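Mevon Household Handling Programme
Interim progress report to the Punmont Fund
Reporting period ending February

1. Summary

The programme gathers examples of everyday handling tasks, performed by people using a hand-held gripper, for use in training the Wubshet learning system. At the close of the period 2,418 examples had been recorded. Of these, 1,288 have been checked and accepted into the training set. The remainder are awaiting review or have been set aside for the reasons given in section 3. Spending is within the approved budget.

2. Collection

Work in this period concentrated on tabletop tasks: approaching an object, closing the fingers on it, moving it a short distance and letting go. Operators work to a written task sheet, which sets the starting position of the object and the point at which recording should stop. The number of task sheets in use has risen to 35.

Each recording begins with the fingers open and clear of any object. This rule was introduced part-way through the period, after the review team found that many early examples started with the grasp already under way and gave the system little to learn from.

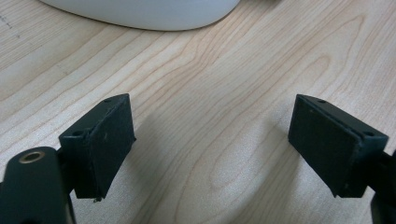 The revised task sheets also ask operators to vary the direction of approach. Earlier sheets left this to the operator, and most people settled into a single habit within a few attempts. A fresh set of starting positions is now issued at the beginning of each session.

3. Quality of examples

Rejected recordings fall mainly into two groups. In the first, the operator moved too quickly for the position of the gripper to be followed. In the second, the written label did not match the task performed. Labels are now entered before recording starts, and the number of mismatches has fallen. Fast movement remains a concern, and a short practice exercise has been added to operator training.

A batch of 100 accepted examples was sent to Sultel for separate checking. Their comments are expected early in the next period and will be passed to the Fund in full.

4. Matters for the Fund's attention

Review is slower than collection. We request approval to move part of the unspent travel allowance to reviewer hours. No change to the total award is sought.

5. Next period

Collection will extend to drawers and cupboard doors. Tabletop work will continue at a reduced rate until the present backlog has been cleared.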